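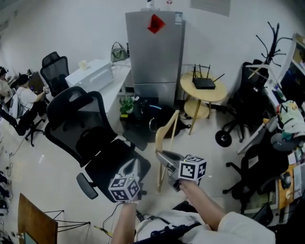

Hand-held grippers with marker cubes, and an office chair within reach.

Can machines do the chores yet? The Clorska project has spent the spring on one small part of that question, the job of clearing a chair. Our log now holds 228 attempts by the arm we call Erna, all of them started from a fixed base with the chair already in range. Rigid items are lifted well. Soft items are still dropped or dragged, and the arm seldom notices which.

Hangers sit between the two. They are rigid but thin, and the hook catches on mesh and on armrests. Bundedbridge supplied the revised wrist controller in March, and it shortened the approach by 2 seconds.
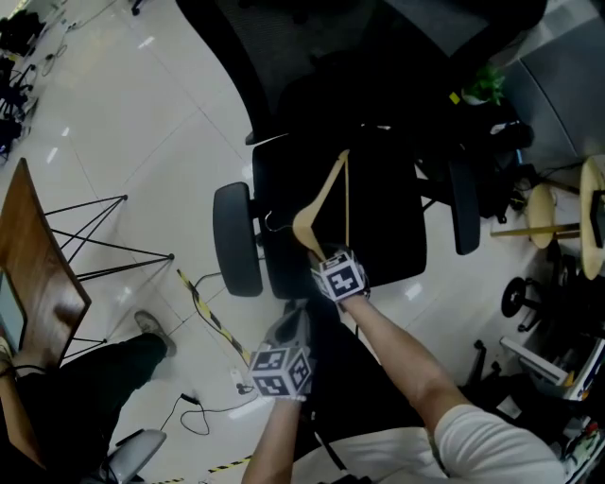
When will a machine tidy a whole room without help?
Single tasks in a known room are close; a whole room, with furniture that moves between visits, is several years off by our estimate.

The next round of trials covers travel between work points. Erna will be mounted on the Charbonneau base and asked to visit 3 stations, pick up one item at each and return.
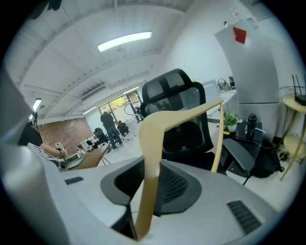 Clearance is the main limit on the base. Its planner was tuned in a bare corridor and allows 200 mm on each side, which is generous for a shop floor and too much for most offices. A padded armrest standing out from the side of a mesh chair is enough to close a route, and the tall headrest can hide whatever is on the desk beyond it. We will reduce the margin in steps and report contact counts in the November issue.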